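Section 4. Care and Inspection of Gripper Fingers

4.1 Scope
This section applies to all Drono hand-held grippers issued by the Hulwood workshop. It should be read together with the general safety rules in Section 2.
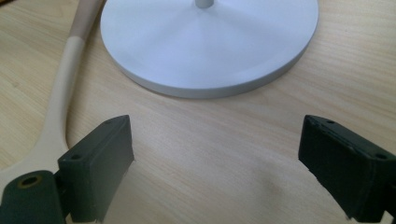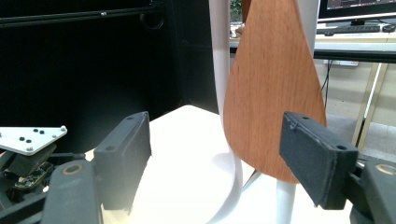
Fingers must be inspected before each session and again after every 300 grips. Light wear is allowed. Small nicks and chips along the edges, as on the right-hand finger in both views, should be entered in the wear log with the date and the serial number of the tool. A finger with a crack of any length must be withdrawn at once.

4.2 Inspection
1. Switch off the tool and wait until the status light goes out.
2. Open the fingers fully and place the tool on a firm, level surface.
3. Wipe both inner faces with a dry cloth.
4. Check the faces and edges under good light — a desk lamp is enough.
5. Close the fingers slowly by hand and confirm that they meet evenly.
6. Sign the wear log (form 136).

CAUTION: Do not file or sand a worn edge. This alters the grip and makes later readings unreliable.

4.3 Replacement
Fingers are always replaced as a pair. Order part 2301 from the Mistthorpe store and return the old pair in the same packaging.

Note: After a new pair is fitted, the tool must be calibrated again before use. See Section 5.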